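Company > About us > Who we are

Services | People | Workshops | Contact

Brernell teaches robots to do small, dull jobs, and the teaching is done by people. Mercedes Zapata started the firm with a borrowed desk and a firm belief that anyone who can fold a napkin can show a robot how. She was half right. The napkin took until May.

There are eight of us now. Giuliana Puma and Ziad Azar do most of the driving: one works the hand by remote control, the other resets the table and tries not to offer advice. Every two hours they swap, and the advice starts coming from the other side.

We work with ordinary things, because those are what our customers want moved. Squares of patterned paper are the hardest pupils. A spray bottle at least has the decency to be thick enough to hold, and a plush toy will forgive almost any grip.
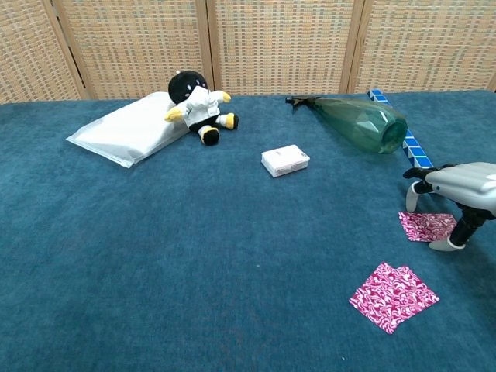

A single task might be shown 54 times before we let the robot have a go on its own. Hortensia Salazar watches every run back and throws out the ones where the driver was plainly thinking about lunch. Last year she kept 548 runs of one sorting job for Staltex, and she can still tell you which were Ziad's.

Roxana Pacheco looks after new drivers. No engineering background is needed - our best recruit so far came from a cake shop - but you do need patience, steady wrists and a tolerance for being outdone by a sheet of paper. Training takes 42 hours, with tea.

If you have a fiddly job and would like to see whether it can be taught, bring it in. We'll clear you a space at the table.

3 comments | 17 shares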